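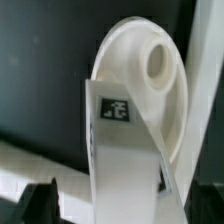

A promessa do conjunto Raruveo cabe numa frase do folheto: qualquer pessoa aprende a encaixar peças com rigor, sem ferramentas e sem cola. Foi essa frase que me levou à Nuvden, e foi com ela que comecei a conversa com a responsável pelo desenho, que pediu para não ser identificada. À minha frente, a peça redonda tinha um rebordo levantado e, lá dentro, um pequeno cilindro curto com um furo ao centro. Perguntei-lhe para que servia aquele furo e o que ensinava a alguém. "Ensina a procurar o centro", respondeu. "As pessoas acham que sabem onde fica o centro de uma coisa redonda e falham por muito." É possível. Também é possível aprender isso com uma tampa de frasco, e disse-lho.

Não se ofendeu. Contou que a primeira versão tinha cores, uma para cada família de peças, e que as cores foram as primeiras a cair. "Com cores, o exercício acabava em segundos. Encaixava-se o vermelho no vermelho. Ninguém olhava para a forma." O branco sobre branco foi uma decisão de desenho, insiste, e a fábrica Rosell, que molda as peças, agradeceu por não ter de trocar de material a meio do dia. Fiquei com a impressão de que o agradecimento da fábrica pesou mais do que ela admite.
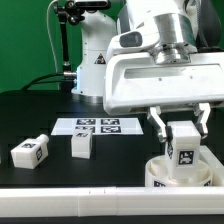
Inês Quaresma
Redatora de produto e materiais

As etiquetas foram o ponto em que discordámos mais. São quadrados a preto e branco, com um desenho de blocos, colados nos paralelepípedos e na parede do recipiente redondo. A quem abre a caixa não dizem nada. "Dizem de que lado está a peça", corrigiu ela. "Um bloco todo branco é igual de frente e de trás. Com a etiqueta, passa a ter uma frente." Perguntei por que não bastava um ponto, uma seta, um número. "Uma seta já é uma instrução. Eu queria uma referência." Tomei nota da distinção, que me parece mais fina do que útil para quem está sentado à mesa com um bloco na mão e quer saber para onde o virar.

Há ainda a questão do desgaste. Um autocolante numa peça que se agarra e larga o dia inteiro levanta nos cantos, e quem já teve uma caixa de blocos em casa sabe disso. A designer diz que as etiquetas do Raruveo foram ensaiadas durante 2 anos, na oficina Dehghan, onde se fizeram os primeiros moldes. Pedi para ver o relatório do ensaio. "Não há relatório, há peças", disse ela, e foi buscar um saco delas. As que vi estavam em bom estado. Não tinha maneira de saber há quanto tempo eram usadas, nem por quem. 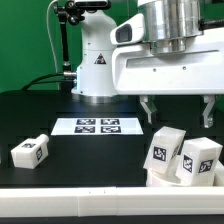 Passámos ao preço. O conjunto completo custa quase 160 euros, e é aqui que a minha simpatia pelo projeto encolhe. Por esse valor, esperava-se pelo menos um livro de exercícios decente. O que vem na caixa é uma folha dobrada, com sequências de encaixe sem grau de dificuldade assinalado. "Quisemos deixar espaço a quem usa", justificou. Lembrei-lhe que as escolas, que são o cliente natural de uma coisa destas, não compram espaço. Compram uma aula que se possa dar às 9 da manhã a uma turma distraída. Riu-se e reconheceu que já lhe tinham dito o mesmo, com menos educação.

"O exercício mais simples demora 15 minutos", continuou. "Pega-se num bloco, põe-se ao alto dentro do recipiente, tira-se, volta-se a pôr." E aprende-se o quê? "A largar no momento certo. A maior parte das pessoas larga cedo demais e o bloco tomba." Experimentei, claro. O meu tombou à primeira e ficou encostado ao rebordo. À segunda ficou de pé, e confesso algum prazer nisso. Prazer, porém, não é prova de que se aprendeu alguma coisa, e a Nuvden não tem um único estudo que compare quem usou o conjunto com quem não usou.

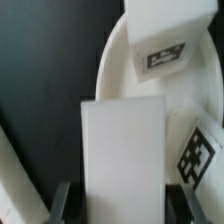 Última alteração desta página: agosto

Insisti nesse ponto até ela perder um pouco a paciência. "Não vendemos um método, vendemos peças bem feitas." Então o folheto exagera? "O folheto não fui eu que o escrevi." É uma resposta franca, que devia chegar a quem escreve os folhetos. Segundo a empresa, já saíram do armazém 3057 conjuntos, número que não pude confirmar e que, de qualquer forma, só mostra que foram comprados.

O que posso confirmar é mais modesto. As arestas de topo dos blocos que tive na mão são direitas, o rebordo do recipiente não arranha os dedos e as peças assentam sem folga que se note. A designer fala disto com muito mais gosto do que fala de aprendizagem, e percebe-se. Passou boa parte da tarde a explicar-me o raio de uma curva que eu nem tinha visto.

Antes de sair, perguntei-lhe se daria um Raruveo de presente. Hesitou. "A quem gosta de arrumar, sim." E a quem não gosta? "A esse oferecia outra coisa." A próxima versão, diz, trará um livro de exercícios a sério e as mesmas peças brancas. O preço ainda está a ser discutido com a Rosell.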